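Ustley Workshop, Building Climate Section
3 May 2022

Subject: calibration check of the Badance humidity loggers before the July survey

The loggers were returned from storage last week and must be checked before they are issued again. The procedure is the one used previously: each unit is sealed in a container above a saturated salt solution, left until the reading settles, and compared with the published value for that salt at the measured temperature. Sodium chloride is used for the high point and magnesium chloride for the low point. Both were supplied by Van den Broek. The sodium chloride container was charged with 520 g of salt and enough distilled water to leave a slurry with solid salt plainly showing at the surface. If all the salt dissolves, the solution is no longer a reference and the run must be discarded.

The survey covers small domestic rooms, bathrooms chiefly, where the air can go from dry to nearly saturated during a single shower. The high point therefore matters more to us than the low one.

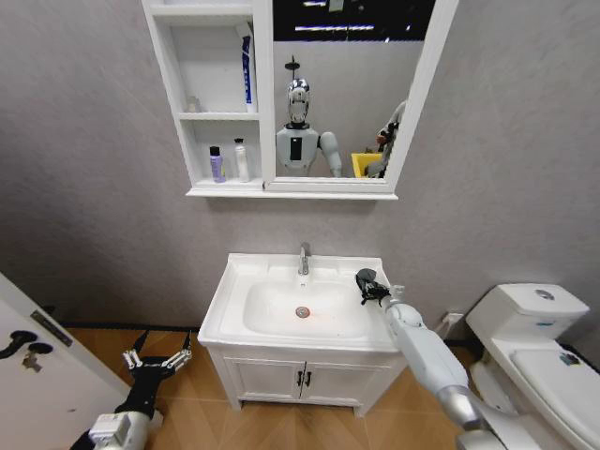 Bathroom vanity and mirror cabinet.

The containers were closed at the start of the morning and placed in the Rirnus cabinet, set to 19 °C. The fan was left off. Last year's entry records that the fan produced a slow cycling in the readings, and the cause was never established. Loggers were set to record every 10 minutes. Units should not be handled by the sensor cap, as moisture from the hand is enough to spoil the first part of the record.

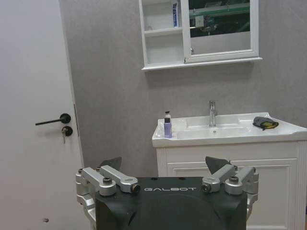

The low point settled well before the high point, contrary to expectation. On opening the magnesium chloride container it was found that the lid gasket had been fitted with its lip facing outward. The gasket was turned and the run repeated. The second result was steadier and is the one to be entered in the register. The first is to be kept in the file, marked as rejected, with the reason stated.

One logger read high by around 5 percent relative humidity at the upper point and was close to correct at the lower. This is a slope error, and the offset adjustment in the Badance software will not correct it. The unit has been tagged and set aside. It is suggested that the sensor element be replaced and the unit checked again at both points before any decision is made to retire it.

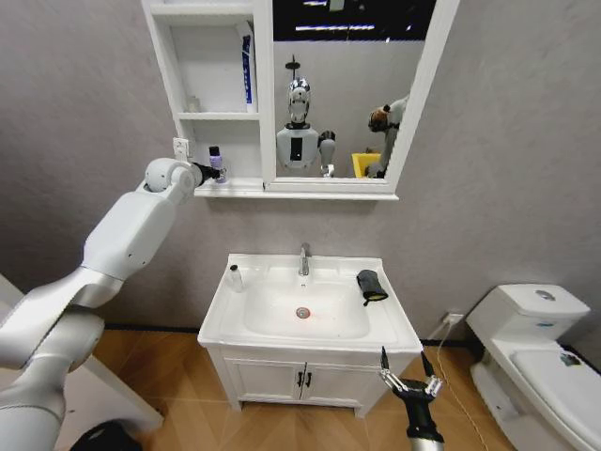 Vol. 5, p. 19

Readings for the remaining loggers were within tolerance. The sodium chloride points lie slightly above the published value throughout. Because every unit shows the same displacement, the temperature of the slurry is a more likely cause than the sensors themselves. The thermometer probe was in the air space of the cabinet and should be placed against the container wall next time – preferably under tape, so that it does not slip when the door is opened.

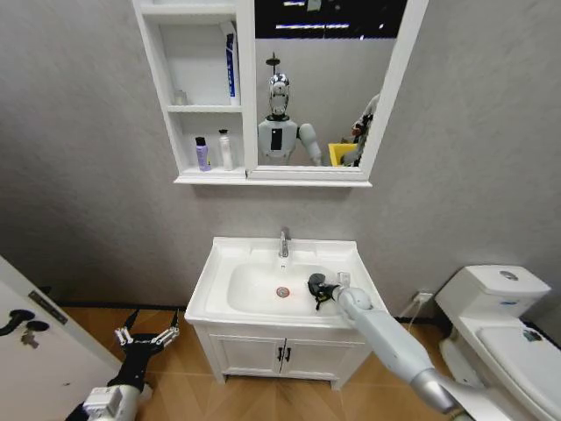
Placement in the survey rooms was also discussed. Previous practice was to fix the logger at door-handle height, away from the shower and away from any extract grille. It is proposed to keep this height and to add a second unit near the ceiling where the occupant agrees. The adhesive pads used last time marked painted walls at two addresses. A hook is preferred where one is already fitted.

Outstanding: replacement gasket to be ordered; battery dates to be written on the case labels; Rirnus cabinet door seal to be wiped down and inspected. The high point will be repeated with the probe moved, and the results entered on the following page.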